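Wicker tray liner or bare cloth under small round items?

Prusari Forum > Table Linens and Surfaces > Covering and Care

Ustis_Loom
Posted 11 June 2019
I keep a work table covered with a plain white cotton cloth, pre-shrunk, no backing. Small round items (balls, beads, darning eggs) get sorted from the cloth into a low basket. Two problems. The cloth creeps toward the front edge over a session, and anything round finds the nearest crease and follows it. I have tried ironing before each use. The creases are back within a day along the side where the cloth bunches. Looking for a fix that does not involve tape on the tabletop.

plainhem50
How much overhang do you have at the front? A long drop on one side pulls the whole cloth that way. Equalize front and back before you buy anything.

Ustis_Loom
Front drop is 12 inches. Back is 2. The table used to stand against a wall, so the cloth was pushed forward and stayed there.

plainhem50
Then you have your answer. Center it. If you can't center it, put weights in the front hem and clamps at the back, or the weights will make it worse.

desmet_fan
Disagree with centering as the whole fix. Cotton on a smooth top will slide either way. What works is a felt underlay cut an inch smaller than the tabletop on all sides. I use the Desmet underlay, medium thickness. It grips the cloth from below and it also slows anything that rolls. Mine has been through 3,000 or more sorting sessions if I count the years at the shop, and the felt has pilled only at the corners.

A white cloth with the basket near the middle of the table and the small item on the open cloth in front of it. Cloth hanging over the front edge, some folding toward the back corner.
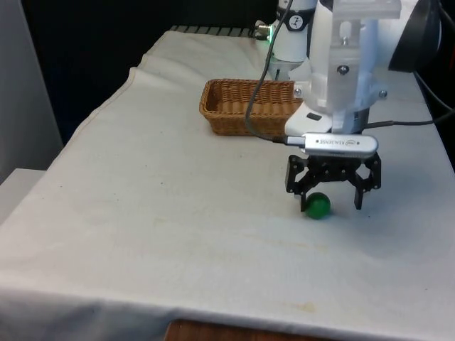 quietselvage says the basket position matters more than the underlay, and that a basket in the middle of the table wastes the flattest part of the cloth. Push it to the side where the bunching is. The base holds the folds down and you get the center back for the loose items.

desmet_fan
That only works if the basket has some weight in it. An empty wicker basket is too light to hold a fold. It will ride on top of the crease and rock.

quietselvage
Put a flat stone in it. Or a folded towel, if the items are delicate.

plainhem50
A stone in a basket that is supposed to receive the items is a poor idea. They hit it and bounce out over a low rim. Towel, yes.

Ustis_Loom
Rim height is low on mine, which I prefer for reaching in. I will try the towel. On the underlay: does felt leave lint on the underside of white cotton? I had that trouble with a gray Hastimik pad last November and it took several washes to clear.

desmet_fan
White felt, not gray. You will still get lint, you just won't see it. Shake the cloth outdoors before washing and wash it alone the first time.

hemline_b
Has anyone considered a heavier cloth? A canvas weight will lie flatter than any thin cotton and you can skip the felt. Mine is washed warm and hung over a rail while damp. I have never ironed it.

plainhem50
Canvas holds a hard fold line if it is stored folded. Roll it on a tube.

hemline_b
Agreed on the tube.

Ustis_Loom
Cloth is recentered with 7 inches at front and back. Creep has stopped so far. Towel is in the basket, basket moved to the left. The crease at the back corner is still there. Ordering the white underlay and will post measurements once it is cut.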